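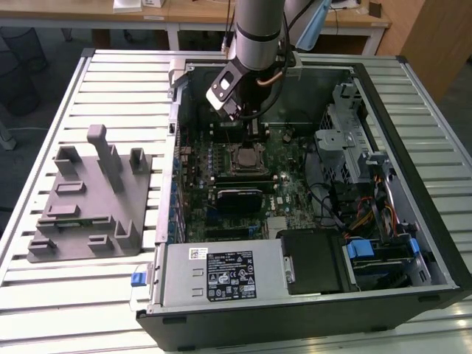 Un ordinateur de bureau ouvert, panneau latéral retiré.

Cemeo prolonge sa collecte d'ordinateurs pour les élèves sans matériel

22 avril 2020 – L'association Cemeo poursuit jusqu'à la fin du confinement la collecte d'ordinateurs usagés lancée au début du mois. Les machines sont remises en état puis prêtées à des familles dont les enfants suivent les cours à distance. À ce jour, 703 foyers ont déposé une demande.

Les tours et les portables peuvent être remis dans 4 points de dépôt, sur rendez-vous uniquement. Le magasin Fodell a ouvert le sien dans son ancienne réserve, accessible par la cour. Les donateurs sont priés de joindre le câble d'alimentation et, s'ils l'ont encore, un clavier et une souris. Les écrans à tube ne sont pas acceptés.

Depuis l'ouverture, 1385 appareils ont été déposés. Une partie ne démarre plus et sert de stock de pièces : barrettes de mémoire, disques, alimentations. Les disques durs sont effacés avant toute réutilisation et une attestation est envoyée aux donateurs qui en font la demande.

« Ce qui nous manque en ce moment, ce sont les webcams et les casques, indique Kwabena Akolgo, coordinateur de la collecte. Pour les tours, nous avons de quoi tenir jusqu'en mai. »

Les livraisons sont assurées par le transporteur Bawa, qui dépose les colis devant la porte sans signature. Dans 54 foyers, l'ordinateur n'a pas suffi, faute d'abonnement à internet. L'opérateur local Onero leur a fourni des clés de connexion, activées jusqu'aux vacances d'été.

Le prêt est gratuit et court jusqu'à la fin de l'année scolaire. Les familles pourront ensuite garder la machine contre une participation dont le montant n'est pas encore fixé. Les demandes passent par l'établissement de l'élève – collège ou lycée –, qui les transmet à l'association. Les écoles primaires devraient être intégrées au dispositif dans un second temps.

Les rendez-vous de dépôt se prennent par téléphone, le matin, auprès de Cemeo.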